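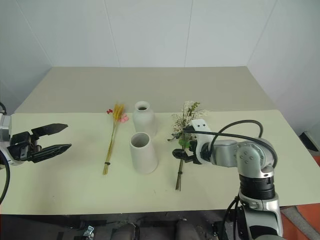
14 Nov 2020

Left gripper faulted again on the flower task. Same code as the last time, same part of the motion: commanded open, reported open, then a position error while the arm was moving in for the second bunch. The controller stopped the left arm. The right arm did not stop, and that is the part worth writing down.

The right arm went on holding its bunch of white flowers and continued to the next waypoint over the vases. It got there, found no partner in position, and waited as programmed. Nothing was hit. But a fault on one arm is supposed to hold both, and today it held one. I pressed the stop button myself and logged it as a safety event, the first on the Penduson cell since July.

Worked on the gripper first, which was the wrong order, but I had the covers off already.

The fingers were free by hand. No grit in the slides. I ran the jaws open and closed with the arm parked and got no fault in 22 cycles. Then I ran the same test with the wrist turned to the angle it uses for a bunch lying flat, and had the fault on cycle 5. Turned the wrist back, no fault. Turned it again, fault. So it depends on wrist angle, and what changes with wrist angle is the cable.

The cable on the left side has less slack than the one on the right. At full rotation it pulls on the connector at the back of the gripper. I held the connector in with a thumb (arm powered, speed limit at minimum, stop button in the other hand) and the fault did not come back. Let go and it did. The latch on the plug is worn on one side and no longer clicks. I think I wore it out by swapping grippers back and forth in the summer. Catterall list the cable as a spare, and I have ordered 2.

Re-routed the old one for now with a longer loop at the wrist and a strap to take the load off the plug. It passed at all the wrist angles the task uses. I don't like running on a worn latch, so the left arm stays at reduced speed until the new cable is on.

Then the real problem.

The hold signal between the arms goes through the Horo controller as a software message. When the left gripper faults, its driver is meant to raise the message and both arms pause. I read through the log. The driver raised it 500 milliseconds late, and by then the task program had already moved the left arm to its "stopped" state, where messages from the gripper are ignored. The message went out and was thrown away. Both programs did what they were written to do, and I wrote one of them.

It has probably been like this since I moved the gripper onto its own driver. Earlier faults came while both arms were standing still between moves, so there was nothing to see. With a dropped plug the driver loses contact and has to time out before it reports anything, and that wait is what let the other arm carry on.

Two changes made this afternoon. The task program now pauses both arms on any change out of "running" on either side, whatever the cause. And gripper messages are accepted in every state. Tested by pulling the left plug by hand, right arm moving slowly with nothing in the jaws. It paused each time. Tested the other way around, right plug pulled and left arm moving. Same result.

Neither change makes the hold a safety function. It is still software, and the stop button is still the only thing in the cell wired to cut power to both arms. A wired link needs two spare inputs on the Tunano relay, and I have to check the drawing to see if they are free. Until it is in, the gate stays closed with the arms live, at any speed. I have been reaching in to straighten stems between runs with only the pause on. No more of that.

Did not finish the arrangement. The dried bunch still has not gone into a vase under power. Its stems are thin and the left jaws may need softer pads, but I am not changing the pads and the cable in the same week.

To do: fit cable, remove strap, repeat the wrist angle test at full speed. Find the relay drawing. Add the plug pull to the morning checks. Rewrite the July entry on the gripper driver — it says the hold was tested, and it was tested with both arms parked.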